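3.2 Wahl der Stofftiere

Für die Befragung haben wir uns - nach langem und durchaus vergnüglichem Hin und Her - auf 4 Plüschtiere der Reihe Nilard geeinigt, die den Kindern in Ravusine noch nicht vertraut waren. 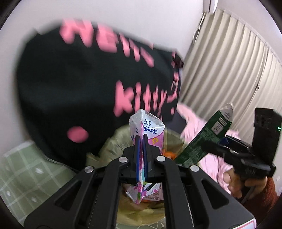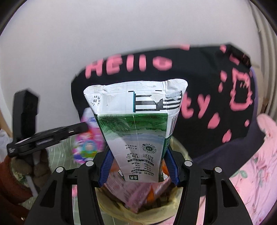 Abb. 2: Taschentuchpackung (erstes Bild) und Milchkarton (zweites Bild), jeweils im Greifer.

Jedes der 80 Kinder durfte sein Lieblingstier in aller Ruhe aussuchen, drücken und benennen. Besonders gefreut hat uns, wie oft der weiche Hase Remis gewählt wurde, dem Khunthong ja schon in seiner Vorstudie - sehr zu Recht, wie wir finden - viel Trostkraft zuschrieb.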